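Speaker notes, 30 October 2021
İlker Yurt, "Living Out of Blue Bins"

Good morning, and thank you for coming so early. (Wait for the coffee line to settle. Say hello to the Dundon people.)

I want to start with color, which may sound like a funny place to start a talk on storage. When we set up the room at Brallance I asked for blue, lots of it, and I got teased for it all through August. But a strong color tells your eye where the storage is before you've read a single label, and I still think that's worth a little teasing.
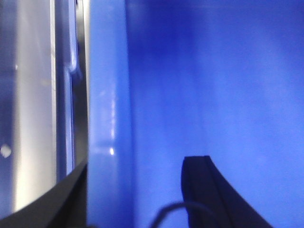 Blue surfaces beside a tall silver metal panel.

Now, the bins themselves. We wrote to Ehlers and to Skinel for prices, and I'll spare you the letters back and forth, though I kept them all and you're welcome to read them over lunch! We began with 18 bins and a great deal of optimism. My first advice is to get the big ones out into the open before you sort anything, and to clear a good stretch of floor, more than you think you'll want.

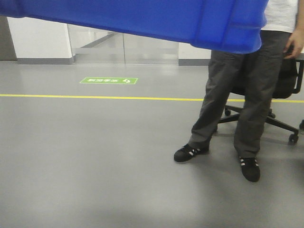
And please, wear proper shoes. I did my first big sort-out in sandals, and my left toe remembers it well. Roll the chairs out of the way too, if you have somewhere to roll them, and take your time with anything large, because a wide bin hides your own feet from you.

(Pause here. Ask who has a bin at home they haven't opened in a year. Put my own hand up.)

Next slide is the labels. If we're past 9 minutes, skip the story of the 300 missing lids and go straight to handwriting.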